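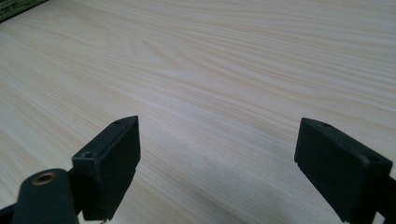
Call for Participants: Shared Meals Study

Skendmont Center for Household Research is looking for adults to take part in a study of how people who live together plan, cook and eat their evening meals. We are taking applications now and will close the list on January 14, 2019, or earlier if all places are filled.

The study is open to households of two or more people. You do not have to be a family. Roommates, couples, grandparents raising grandchildren, and adult brothers and sisters who share a home are all welcome. We have 37 household places in total.

What the study is about

Most of what is known about home meals comes from surveys in which one person answers for everyone under the same roof. That person is usually the one who shops and cooks. We want to hear from the others as well, including the ones who come home late, eat standing up, or heat up a plate after everyone else has gone to bed.

We are interested in ordinary evenings. Who decides what to eat, and when is it decided? Does everyone eat the same thing? What happens when someone is on a different shift? Are meals eaten at a table, in front of the television, or in separate rooms? None of these is a right or wrong way to run a household, and we are not grading anyone's cooking or diet.

The work is led by Shahzad Kazmi and builds on an earlier mail survey that brought back 3,687 completed forms. The mail survey told us how often people eat together. It did not tell us much about how they manage it, or what they do on the nights when it does not work out. The present study is smaller and goes into more detail.

Who can take part

You can apply if all of the following are true:

You are 18 or older.
You live with at least one other person, at least five nights a week.
At least two adults in your home agree to take part.
You have lived at your present address for six months or more.
You can read and write in English well enough to keep a short diary. Interviews can be held in English, Spanish or Urdu.

Children may be mentioned in the diary, by first initial only. We do not interview anyone under 18.

Who cannot take part

We are not able to take households where someone is employed by Skendmont, or households that took part in the pilot last July. We also cannot include people who run a food business from their home, such as catering or baking for sale, as their kitchens are in use on a different schedule. If you have sold food from home in the past but no longer do, you may apply.

A medical diet does not keep you out of the study. Please tell us about it on the form.

What you will be asked to do

First visit. One of our interviewers comes to your home for an hour to an hour and a half. The interviewer explains the study, goes through the consent form with each adult, and asks some background questions about work hours, shopping and cooking. We would like to see where you usually eat. You do not need to clean up or prepare anything.

Diary. Each adult keeps a paper diary for 20 days. An entry takes five minutes or less. You write down the time you ate, what you ate, who was there, and who made it. There is a blank space at the bottom of each page for anything else you want to say. Some people in the pilot left it empty every day and some ran over onto the back. Both are fine. If you miss a day, leave the page blank and go on with the next one. Please do not fill it in later from memory.

Receipts. We ask you to keep your grocery and takeout receipts for the diary period in the envelope provided. You may black out anything you do not want us to see. If you throw one away by mistake, make a note of the store and the amount if you remember it.

Second visit. After the diary is finished, the interviewer returns to collect it and talks with each adult separately for 30 to 40 minutes. You can skip any question. We record the sound of these interviews if you agree, and take written notes if you do not.

There is no cooking task and no tasting. We will not ask you to change what you eat.

Payment

Each household receives $100 on completing the study. Payment is by check or prepaid card, mailed within three weeks of the second visit. If you stop before the end, you will be paid for the parts you have finished: one quarter of the total after the first visit and another quarter once we have ten diary pages from each adult. You choose on the consent form whose name goes on the check. We cannot split the payment between more than two people.

Where and when

All visits take place in your home. We can only visit addresses in the Plenis and Silar districts and the streets directly north of Kárason Park. If you are not sure whether you are inside the area, apply anyway and we will check the address.

Visits can be arranged for mornings, afternoons or evenings until 8:30 p.m. People who work nights should say so on the form. We have one interviewer who prefers early starts and can be with you from 7 a.m.

Households will begin at different times. When we accept you, we will offer two or three possible start dates. Please pick one when you expect to be at home for most of the diary period. A night or two away is not a problem. A long trip is, and we would ask you to begin after it.

Privacy

Your name and address are kept apart from your diary and interview. The diary carries a code. Recordings are typed up by our own staff and erased once the typed copy has been checked. In anything we publish, names, street names and workplaces are changed or left out. What one adult tells us in an interview is not passed on to the others in the home.

Diaries are kept in a locked cabinet for five years and then shredded. If you would like a copy of yours, ask at the second visit and we will mail one to you. Each adult may ask for his or her own diary only.

You may leave the study at any time without giving a reason. If you do, tell us whether we may keep what you have given us so far or whether you want it destroyed.

Risks and benefits

We do not expect the study to cause harm. Talking about money, food or housework can be uncomfortable in some homes, and you should think about that before you apply. If a diary page or a question causes trouble between members of the household, you can stop. There is no direct benefit to you other than the payment. A short report of the results will be mailed to everyone who takes part.

How to apply

Pick up a form at the front desk of the Skendmont office or at the Silar branch library. One form covers the whole household, but each adult who wants to take part must sign it. Return it to either place in the envelope supplied.

Please include:

The first and last names of all adults taking part
Your address and a phone number where we can reach you in the daytime
The number and ages of any children in the home
Usual work or school hours for each adult
The language each person would like to be interviewed in
Any pets, and whether they can be kept in another room during a visit

We will call you within ten days of receiving the form. The call takes a few minutes and is mostly to confirm the details. We choose households so that the group includes different sizes, ages and work schedules, so an early application does not guarantee a place. If we cannot offer you one, we will let you know by mail and destroy your form unless you ask to be put on the waiting list.

Questions about the study can be left for Shahzad Kazmi at the Skendmont front desk, in person or in writing. Please include a phone number and the best time to call.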